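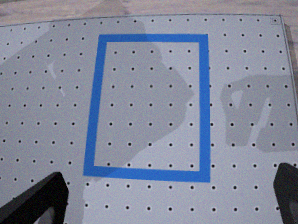 Lochplatte mit blauem Rechteck auf Holzuntergrund (Computergrafik)

Start | Termine | Rezepte | Protokolle | Mitmachen

Kochkreis Halitz: Protokoll des April-Treffens

Beginn: 18:30 Uhr
Ort: Lehrküche Halitz, Erdgeschoss
Leitung: Hélder Carrilho
Protokoll: Grigoris Katsaros
Entschuldigt: die beiden Neuen vom Märztreffen (Schichtdienst)

TOP 1: Begrüßung, Protokoll vom März

Hélder begrüßt alle und stellt gleich einen Topf Brühe auf den Tisch, damit beim Reden niemand verhungert. Das Märzprotokoll wird mit einer Korrektur angenommen: Beim Linseneintopf muss es Kreuzkümmel heißen, nicht Kümmel. Wer ihn schon mit Kümmel gekocht hat, darf gern berichten (einer hat und fand es gar nicht schlecht!).

TOP 2: Rückblick Schmorabend

Was für ein Abend! Die Rinderbeinscheiben waren butterweich und die Soße so gut, dass am Ende mit Brot die Töpfe ausgewischt wurden. Gekocht wurde in 4 Gruppen, jede mit eigener Flüssigkeit: Rotwein, dunkles Bier, Tomate und einmal nur Zwiebeln mit ganz wenig Wasser. In der Blindverkostung lag zur allgemeinen Überraschung die Zwiebelvariante vorn. Grigoris möchte zu Protokoll geben, dass er das vorher gesagt hat. Dem wird nicht widersprochen.

Verbesserungswürdig war das Anbraten. Zwei Gruppen hatten zu viel Fleisch auf einmal im Bräter, es zog Wasser und wurde grau. Beim nächsten Mal also portionsweise und vorher gut abtupfen. Außerdem muss der Abzug wirklich auf höchster Stufe laufen, im Flur roch es noch am nächsten Mittag nach Zwiebeln.

Die Abrechnung: Eingenommen wurden 400 Euro, ausgegeben 393. Die Differenz wandert in die Gewürzdose.

TOP 3: Schwerpunkt im Mai – Hähnchenschenkel

Der Vorschlag kam von Hélder und wurde sofort begeistert aufgenommen. Schenkel sind günstig, verzeihen fast alles und schmecken nach etwas. Trotzdem greifen die meisten von uns im Laden zur Brust, einfach aus Gewohnheit. Das wollen wir ändern!

Diskutiert wurde vor allem, ob wir die Schenkel im Ganzen garen oder auslösen. Fürs Auslösen spricht, dass man es einmal richtig gelernt haben sollte und die Knochen gleich in den Brühtopf können. Dagegen spricht die Zeit. Ergebnis nach einigem Hin und Her: Jede Gruppe löst einen Teil der Schenkel aus, der Rest bleibt am Knochen und kommt in den Ofen.

Geplante Gerichte:
- Schenkel aus dem Ofen auf Kartoffeln und Zitrone, nach dem Rezept der Familie Katsaros (viel Oregano, die Kartoffeln garen in Brühe und Öl mit)
- Piri-Piri nach Hélder, über Nacht mariniert, zum Schluss sehr heiß unter den Grill
- Ausgelöste Schenkel in der kalten Pfanne aufgesetzt, Hautseite nach unten, mit einem zweiten Topf beschwert
- Brühe aus den Knochen, dazu Suppennudeln

Zur Haut gab es eine lebhafte Debatte. Hélder salzt am Vorabend und lässt die Schenkel offen im Kühlschrank liegen, Grigoris hält das beim Zitronengericht für unnötig. Beide dürfen es machen, wie sie wollen, und wir essen beides.

Die Marinade muss am Vorabend angesetzt werden. Hélder übernimmt das zu Hause und bringt alles in der Kühlbox mit. Ein Bratenthermometer haben wir, ein zweites wäre schön. Wer eines hat, bitte mitbringen. Am Knochen wollen wir deutlich über 80 Grad sehen, dann ist das Bindegewebe wirklich weich.

TOP 4: Einkauf

Das Fleisch bestellen wir wieder beim Hofladen Brorham. Die Qualität bei den Beinscheiben war großartig, und man hat uns sogar die Markknochen dazugelegt. Grigoris ruft an und fragt, ob wir die Schenkel mit Rückenstück bekommen können, für die Brühe wäre das ein Traum. Zitronen, Kartoffeln und Kräuter kommen vom Markt. Das Olivenöl reicht noch, Chilis hat Hélder vom letzten Sommer eingefroren.

Für die vegetarische Gruppe gibt es das Zitronengericht mit Sellerie und weißen Bohnen. Die Bohnen bitte am Vorabend einweichen, im Februar war das vergessen worden und wir haben bis kurz vor zehn gewartet.

TOP 5: Küchenausstattung

Der große Bräter von Trakomby ist da und wurde herumgereicht (schwer!). Er passt knapp in den linken Ofen, in den rechten nicht. Die Messer sind geschliffen. Bitte wirklich nicht in die Spülmaschine damit, auch nicht ausnahmsweise. Es fehlen weiterhin 2 Teigschaber und der Deckel vom mittleren Topf.

Die Schneidebretter fürs Geflügel bekommen einen eigenen Platz im unteren Fach neben der Spüle. Grigoris beschriftet das Fach bis zum nächsten Treffen.

TOP 6: Rezeptheft

Es geht voran! Die Kapitel Suppen und Hülsenfrüchte sind fertig abgetippt, beim Schmoren fehlen noch die Mengen für die Biervariante. Beschlossen wurde, alle Rezepte einheitlich für etwa 4 Personen aufzuschreiben und Flüssigkeiten in Millilitern anzugeben. Der Ausdruck „ein ordentlicher Schuss“ bleibt auf mehrheitlichen Wunsch trotzdem erlaubt, aber nur bei Essig.

TOP 7: Verschiedenes

- Hélder bietet vor den Sommerferien einen Brotabend an, Sauerteigansatz kann bei ihm abgeholt werden. Bitte ein sauberes Schraubglas mitbringen.
- Gewünscht wurde ein Abend nur mit Resten. Großer Zuspruch, kommt auf die Liste für den Herbst.
- Im Gefrierfach liegt ein Beutel ohne Aufschrift. Wem er gehört, der melde sich, sonst wird er im Mai aufgetaut und verkocht.
- Geschirrtücher nimmt diesmal Grigoris zum Waschen mit.

Offene Aufgaben

Hélder: Marinade, Kühlbox, Chilis
Grigoris: Anruf in Brorham, Fach beschriften, Geschirrtücher
Alle: Mengen zur Biervariante nachreichen, Thermometer suchen

Ende: 20:45 Uhr, danach wurde noch die restliche Brühe mit Reis gegessen.

7 Kommentare | 12-mal geteilt

Zurück zur Übersicht | Älteres Protokoll | Nach oben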